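Vaisselle en plastique : on garde, on jette, on range où ?

Forum Cuisine et maison > Rangement et organisation
17 réponses, page 1 sur 2

mirabelle_k
Bonjour à tous,
Je reprends la cuisine du local de Konevville, que notre association occupe depuis octobre. Une petite pièce, un plan de travail gris marbré et une table claire contre le mur. Le problème, c'est la vaisselle en plastique. Il y en a de toutes les couleurs, rien ne s'empile avec rien, et les bols en inox sont mélangés au reste.
Je voudrais savoir ce que vous gardez chez vous et comment vous rangez. J'ai 400 euros pour toute la cuisine, étagères comprises. Je n'ai pas envie de tout mettre dans des bols neufs.

Pascalou
Bonjour. Sans photo c'est difficile. Le plastique, je le garde s'il est lisse et sans odeur. S'il est rayé au fond, poubelle ou atelier. Les bols en inox, on les garde toujours.

Nantana Noiphan
Pas d'accord pour jeter tout ce qui est rayé. Un bol rayé peut servir pour les épluchures ou pour transporter des légumes non lavés. Chez moi j'en ai un qui ne fait que ça.
Par contre il faut décider d'une place par usage. Tant que les bols traînent sur le plan de travail, ils n'ont pas de place.

mirabelle_k
Voilà où j'en suis. J'ai commencé à séparer : le bol jaune et le gobelet bleu-vert foncé sur la table, l'inox et le bol lavande encore sur le plan de travail, avec les ciseaux et le flacon orange.

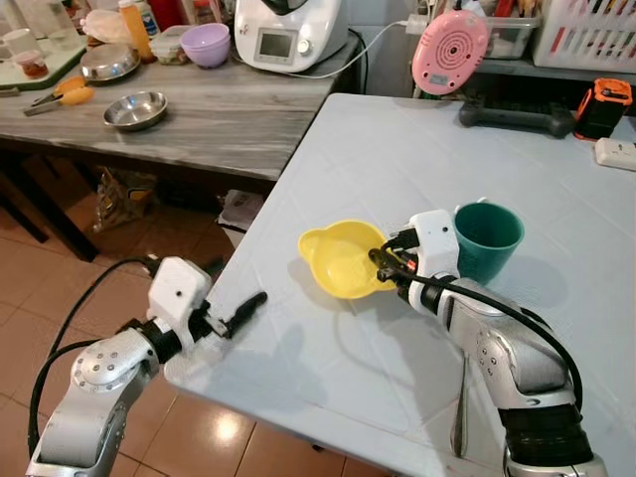 Réponses à la photo

Pascalou
Merci, c'est plus clair. Le bol jaune est peu profond, il ne s'empilera bien avec rien à cause de la forme sur le côté. Je le mettrais debout dans un casier, comme une assiette. Les bols en inox, l'un dans l'autre si les tailles le permettent, et on n'en parle plus.
Les ciseaux, un crochet au mur.

tonton_inox
Le fond du bol jaune a du relief. C'est pénible à nettoyer dès qu'on y met quelque chose de gras. Moi je le garderais pour des fruits ou du pain, pas pour une salade avec de l'huile.
Et je ne mettrais pas la multiprise sur la table où vous posez la vaisselle. Fixez-la au mur ou sous le plateau.

Nantana Noiphan
Pour le relief, une brosse à légumes suffit, avec de l'eau chaude et du liquide vaisselle. Je ne vois pas pourquoi s'interdire la salade.
D'accord pour la multiprise.

tonton_inox
Une brosse, oui, si quelqu'un s'en sert. Dans un local partagé, je demande à voir.

mirabelle_k
On est plusieurs à passer, donc tonton_inox a raison sur ce point, la brosse ne servira pas souvent. Va pour les fruits.
La multiprise, je m'en occupe. Le câble blanc qui part de la prise vers l'appareil du plan de travail me gêne aussi. Une goulotte, ça tient sur de la peinture ?

Pascalou
Goulotte adhésive, oui, si le mur est propre et sec. Dégraissez à l'alcool ménager, laissez sécher, et appuyez bien sur toute la longueur. Prenez-la un peu plus large que le câble.

leonie.b
Bonjour, j'arrive dans la discussion. Pour les casiers, j'ai pris ceux de chez Jorbridge, modèle Rana, en fil métallique. Ils font 400 mm de large, à vérifier avant de commander selon la profondeur de votre étagère. J'y range les plats debout et les couvercles derrière. Ça marque un peu le bois, j'ai mis un tapis antidérapant dessous.

Nantana Noiphan
J'ai eu les mêmes et je les ai rendus. Les petits gobelets passent entre les fils. Pour des gobelets il vaut mieux un bac plein.

leonie.b
Chez moi les gobelets sont dans le tiroir, je n'ai pas eu le souci. Mais c'est vrai que l'écart est large.

mirabelle_k
Je note : casier pour les plats et le bol jaune, bac plein pour les gobelets. Et la petite boîte transparente avec son couvercle clair, vous la rangez fermée ou ouverte ?

Pascalou
Ouverte, couvercle à côté. Fermée, elle prend l'odeur.

tonton_inox
Fermée. Ouverte, on perd le couvercle en 2 semaines.

Nantana Noiphan
Posez le couvercle dessus sans le clipser et tout le monde est content.

mirabelle_k
Je fais comme ça. Pour l'étagère, j'hésite entre une planche de récupération et le modèle Leder en acier. La planche serait gratuite mais il faut la poncer et la vernir. Je mesure le mur demain matin et je reviens avec les cotes.

Pascalou
Mesurez aussi la hauteur entre le plan de travail et la prise, sinon vous allez la masquer avec l'étagère.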